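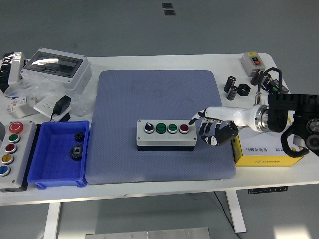 4.2 Tool marks and the order of carving

The seated limestone figure from Clastis was carved from a single block, with the exception of the left forearm, which was cut separately and fixed with an iron dowel. Claw chisel marks survive on the back and under the seat. On the front they were removed by abrasion, except in the deeper folds between the knees, where a flat chisel was used last and the strokes run downwards.

Karagiannis and Manole recorded 443 separate strokes on the back panel. Those near the shoulders are cut by the grooves of the hair, so the hair must be later. The same order was noted by Kelemen on the smaller figure from Sano, although the stone there is softer and many edges have been lost. Traces of red pigment lie inside the chisel marks at the hem and continue over a repaired chip, which places the repair before the final painting.

The dowel hole is 30 mm deep and was packed with lead. A pouring channel enters it from below and would have been hidden once the forearm was in place. No comparable channel has been found on the Sano figure, where both arms are part of the block.

Figure 3. Control box on a mat, with a selector switch, two green push buttons and a red one.

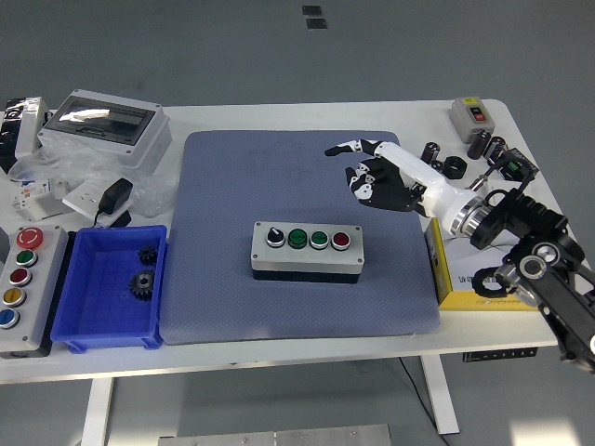

Was the separate forearm part of the first design or a later repair?

The evidence favours the first design. The joint face was dressed with the same claw chisel as the back, and the drapery folds stop short of it on all sides.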